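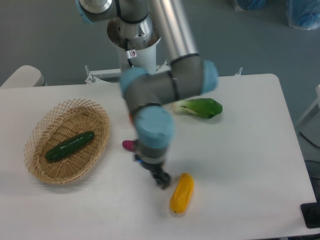

## Do we need another engagement survey?

The Greenberg survey is back in October, and managers at the Sakdale site have been asked to "drive participation". I've been asked to give it a few lines here. These are probably not the lines anyone had in mind.

Last year's had 64 questions when it was first sent round. After complaints it was cut to 9, and I'll grant that was an improvement. I filled it in over a cup of tea and had most of the tea left. My trouble is with what came afterwards. We got a slide deck, a score for each department and a promise of "action planning sessions". My own team had one session. We agreed on three things we wanted looked at: the way shift swaps are approved, the gap between the handover and the start of paid time, and who gets sent on training. I have the notes. I can't find any sign that they went further than the folder they were saved in.

The people team say the score went up and that this shows the sessions worked. Maybe. It also went up in the two departments that never held a session. Anyone who has worked here a while will remember the year everybody on nights was told their answers would be "broken down by team", in a team of four. You'd be brave to tick "strongly disagree" with your supervisor under those conditions, and I doubt many did.

Which brings me to the question I get asked most: is it anonymous? The wording on the invitation is "confidential", and the two words don't mean the same thing. Confidential means somebody holds your name and has said they'll keep it to themselves. I asked Kieran Ackroyd in the people team, and to his credit he gave a straight reply:

> Jeteleo hold the raw answers and we only see grouped results. We've asked them to hide any group that's too small, but I need to check where that line is set.

I'd like to know where it's set before October and I'd like it in writing. If it's still where it was for the night team, I'd suggest leaving the comment boxes blank.

Then there is the prize draw. One person who completes the survey will win a Hitell voucher. There are 600 of us on the payroll, so don't plan your Christmas around it. I'd also ask how a draw works if no one knows who filled the thing in.

I'm not telling anyone to boycott it. A low response gets read as "staff are too busy", which helps no one, and a few of the questions are fair ones. I'd just like the sessions to produce something with a name and a deadline against it this time, even if it's only one item per department. Shift swaps would do.

If you were in one of last year's sessions and something did change as a result, please send it in and I'll print it in the next issue, with my apologies. Replies by 4 o'clock on the day before we go to press, as usual. The pension drop-in notes have been held over for space.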